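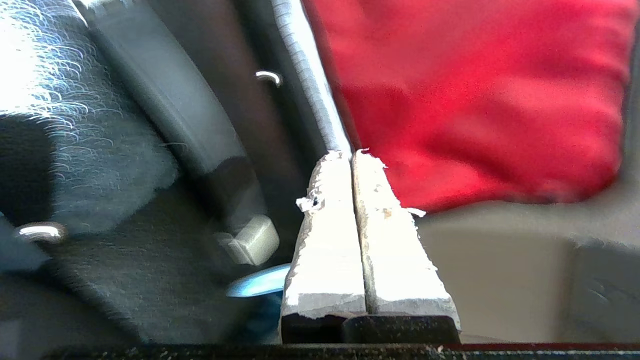
Store Layout and Fixtures Planner, Clituma

Clituma sells bedding, towels and nightwear through its own shops and online. The retail team is recruiting a planner to draw up floor layouts for new and refitted shops. The post is permanent and reports to Mélanie Landry, Head of Store Formats.

Location: Trasau office, with travel to shops
Hours: full time, Monday to Friday; one late start each month for overnight installations
Contract: permanent, six-month probation
Reference: Fenura

The work

The planner produces scaled floor plans from landlord drawings and site surveys, and issues them to the shopfitters, Van Loon. Each plan covers shelving runs, till position, fitting rooms, stockroom racking and clear routes to the exits. Plans are revised after the first full month of trading, using sales by bay and footfall counts from the door sensors.

Shops in the current programme range from kiosks in station concourses to units of 2000 square feet. Plans for the larger units are issued in two stages, the shell first and the fixtures after the landlord has approved the shell.

The planner also maintains the fixture catalogue: part numbers, finishes, load limits and lead times. Requests for non-standard fixtures are costed by the planner and approved by Mélanie Landry.

Required

Experience of planning retail space, in-house or for a contractor
Working knowledge of a 2D CAD package
Able to read building services drawings
Understanding of accessibility requirements for shops open to the public
Full driving licence

Useful but not required

Experience of soft goods or clothing
Use of spreadsheets to compare sales per square foot

Terms

24 days' leave plus public holidays. Pension after probation. Staff discount applies from the first day. Travel is paid from the Trasau office.

To apply

Send a CV and one floor plan of your own work, with client details removed if necessary. Quote the reference. Applications close at 5 pm on the last Thursday in February. Interviews last one hour and include a short layout exercise on paper.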